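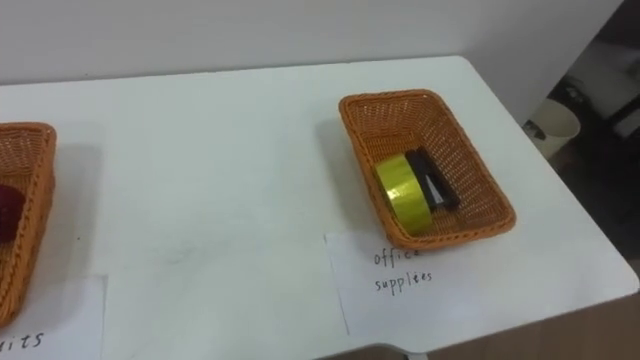

Purkileck Forum > Home and Office > Storage and Tidying

Two wicker baskets for the shared tables, good idea or not?

ravi_celach
Posts: 2,042

Hello all,

We are 11 people in our office in Celach, and until November everything small ended on the white tables near the wall. Tape, pens, bananas, keys, all together. After one apple was found behind the printer in a very sad condition, I decided we need a system.

I bought wicker baskets in the orange-brown color, and I wrote labels by hand on white paper: one for "fruits" and one for "office supplies". The label lies on the table in front of the basket. The idea is that a person comes, looks two seconds, and puts the thing in the correct place.

My questions are these. Is wicker a good choice for fruit? And should both baskets be on the same table, or is it better one basket on each table? I have tried the two ways already and I have no strong opinion.

Ravindra Tomar

marrow_lane
Posts: 318

Nice baskets. I would not keep fruit in wicker without a cloth under it. A soft plum leaks once and you will have the juice in the weaving forever. I lost a good bread basket like this.

As for the tables, same one. If people must walk to a second table they will drop everything in the first basket. I have three teenagers, I have studied this.

Saarela_fan
Posts: 67

I disagree with the cloth. The air must come from below too, and the open weave is good for this. We have had apples in a rattan basket for years and only wash it in the summer with a brush and mild soap. Just take out the soft ones every evening.

Also a small thing – in English I think the label should be "fruit", without s. Please correct me if I am wrong.

ravi_celach
Posts: 2,042

Thank you both. "Fruits" stays for now, everybody in the office understands it and my handwriting was good that day.

For those who asked about the space, it looks like this when the baskets are divided:
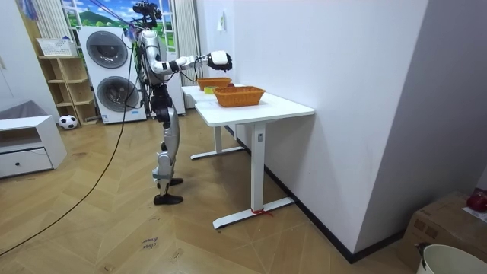 The two tables along the wall, one basket on each.

They stand one behind the other, so it is easy to reach both. But the person who sits at the front table complains that the basket takes the place of his papers. He has a point, I think. A basket of this size on a work desk is not small.

marrow_lane
Posts: 318

Then you have your answer, give him back his desk!

shahab_s
Posts: 409

I am coming from a different side. In my opinion the problem is the category and not the basket. "Office supplies" is too wide. In our place we had one box like this and after a month it was full of dead pens and old cables, and people stopped looking in it. Now we have a box for tape and glue and another for pens. It is more boxes but you find the thing.

And I would keep food in the kitchen, full stop. Fruit beside staplers is not nice for me.

Shahab Safavi

Saarela_fan
Posts: 67

shahab_s, for 11 people I find this too much. You will have a table full of boxes and no table. One wide category is fine if somebody empties it on Saturday or whenever the office is quiet.

About the kitchen I agree a little. But then the fruit is forgotten. When it is on the table where people pass, it is eaten.

ravi_celach
Posts: 2,042

Our kitchen is on another floor, so the fruit will stay with us. I accept the criticism about the wide category, and I will think about a small divider inside the basket. Erkberg has a cardboard one but I don't know if it fits with round corners.

In the meantime I put both baskets on one table, one at each end, with a free area in the middle.
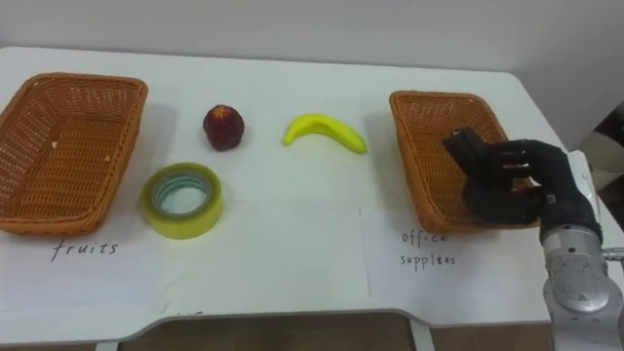
I like this free area more than I expected. When you empty a bag or a drawer, you can put all the things down there first and then sort them, the banana to the left, the tape to the right. Before, with the baskets close together, things went into the wrong one because there was no place to stop and look. The label must be big enough to read when you are standing, this I learned also.

marrow_lane
Posts: 318

Yes, the landing place! I do the same with laundry on the bed. Put tape under the labels though, or they will walk away with the first open window.

shahab_s
Posts: 409

I still say two boxes for supplies. But the free area is a good thought, I will try it with our cables.

Saarela_fan
Posts: 67

If you find a divider for the round corners please write here which one. I searched for the same and the cheapest shop wanted me to order almost 3,000 pieces.

ravi_celach
Posts: 2,042

I will measure the basket tomorrow morning and write the inside size here.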